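# Handheld Gripper Work: Rules for Recording Sessions

Course handout, unit 6. Prepared by Ritva Juntunen. Revised Nov 27, 2024.

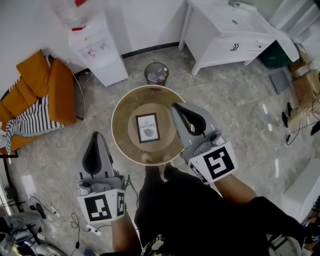 ## 1. Scope

These rules apply to every student who records manipulation tasks with the paired handheld grippers. They cover the room, the floor, the markers, the object set, the operator and the session log. They do not cover work on the powered arms, for which see the handout for unit 8.

"Shall" marks a requirement. A session that breaks a "shall" is not accepted for the course dataset. "Should" marks good practice. A session that departs from a "should" is accepted if the log says so.

## 2. Terms

**Operator.** The person holding the grippers.

**Episode.** One continuous recording of one task, from the start pose to the end pose.

**Session.** A set of episodes recorded in one room by one operator without changing the calibration.

**Marker.** A square black-and-white fiducial fixed to the block on each gripper. The tracker computes gripper pose from it.

**Clear zone.** The floor area the operator can touch with either gripper at full reach while seated or kneeling, plus 60 cm on all sides.

## 3. Room and floor

3.1 Homes, offices and shared rooms are all acceptable. Furniture stays where it normally stands. Variety in the background is useful to the dataset, and rooms should not be stripped before recording.

3.2 The clear zone shall be free of power strips, plug adapters and liquid containers. Where a power strip cannot be moved out of the clear zone, the operator moves instead.

3.3 Cables running across a floor shall be routed along one side of the operator, and shall not cross the path used to stand up and leave. On tile or stone, tape them down at intervals of 400 mm or less. Gaffer tape is preferred; packing tape leaves residue on polished surfaces.

3.4 Power strips shall be kept away from sinks, water dispensers and mop buckets. The minimum separation for this course is 600 mm, measured along the floor from the nearest edge of the strip. Any sign of a leak ends the session.

3.5 Shoes, boxes and bins may stay in view. They shall not be in the exit path.

3.6 Glossy tile reflects ceiling lights and windows. Reflections near a marker can reduce detection. Check the tracker preview from the working position before the first episode. If detection drops, change the lighting or turn the operator by a quarter turn, then check again.

## 4. Markers

4.1 Each gripper shall carry its own marker IDs. Do not swap blocks between the left and right units during a session.

4.2 Markers shall be flat and clean, with the white border intact. A marker with a lifted corner gives a plausible but wrong pose, and the error is hard to find later. Replace it.

4.3 Do not cover a marker with a sleeve, thumb or tape. In bimanual work the usual fault is that one forearm passes over the other gripper. Plan the grasp so that at least one marker face on each unit stays visible to the head camera.

4.4 Short losses are expected. The Nillent tracker fills a gap by interpolation and flags it in the output file. Flagged gaps are reviewed under 7.3.

4.5 Printed sheets for replacement markers are kept in the Jalldale cabinet. Print at full scale. The "fit to page" setting changes the marker size and invalidates the calibration.

## 5. Objects

5.1 Use everyday objects with no sharp edges. Glass and filled cups are excluded until unit 9.

5.2 Trays and other shallow containers should be supported from below or held at the rim with one pad inside and one outside. Record in the log which of the two was used.

5.3 Small framed cards, labels and similar flat items are permitted inside a tray. They are good test objects for orientation, as the printed face gives a clear "up." Note the start orientation of any printed item.

5.4 Personal documents, mail, screens and photographs of people shall not appear in the working area. Printed text on ordinary products and decorations is allowed.

5.5 An object that is damaged in use is removed from the set. Write its number on the damage sheet, and do not repair it with tape.

## 6. Operator

6.1 Plain dark sleeves should be worn. Patterned cuffs produce false marker candidates on the older tracker build.

6.2 Remove rings, watches and bracelets. Tie back long hair.

6.3 Seated floor work is limited to 20 minutes, followed by a break of at least five. Use a mat or cushion on hard tile if one is available.

6.4 Work held above the lap has a short reach and a narrow camera angle. Keep the elbows off the thighs. Resting them restricts wrist motion, and the recorded paths become hard to replay on an arm with different link lengths.

6.5 Move at an even pace. Do not pause in the air to think; end the episode and start again.

6.6 Finger pads are a pinch hazard. Keep the free fingers behind the trigger guard whenever the pads are closing.

## 7. Session procedure

1. Walk the exit path and check it against section 3.
2. Mount the head camera and tighten the strap.
3. Run the Wuvero calibration routine with both grippers at rest.
4. Record one empty episode, with no object and both grippers moved through the full working volume.
5. Review the empty episode for marker loss. Correct the lighting or position if needed.
6. Place the object in its start pose.
7. Record episodes. Return the object to its start pose between them.
8. Repeat step 4 at the end of the session.
9. Power down at the strip, then coil cables.

7.1 A change of battery, strap position or marker block ends the session. Recalibrate and open a new one.

7.2 Failed grasps shall be kept. Tag them "F" and continue. Deleting them biases the set, and the assignment in unit 7 depends on them.

7.3 An episode with a flagged gap longer than 12 consecutive samples is tagged "R" for review. Berenice Xolalpa reviews these; do not edit the track by hand.

## 8. Log

The log shall be completed before the equipment leaves the room. Required entries:

- operator initials and session number
- room type and floor surface
- light sources in use
- object numbers and start poses
- tray support method, where 5.2 applies
- any departure from a "should"

Worked entry, session 541:

> Tile floor. Ceiling light only. Tray, rim hold. Departure from 6.1: gray cuffs, no false candidates in empty episode. Two episodes tagged F, one tagged R.

## 9. Reading and preparation

Read chapter 4 of the Rantala lab manual before the practical. Bring a completed floor sketch of the room you intend to use, with outlets, water sources and the exit path drawn in. Sketches need not be to scale, but distances under 3.4 shall be written on them in millimeters.

The practical for rebuilt grippers is held in April. Students who have not passed the floor check by then record in the lab only.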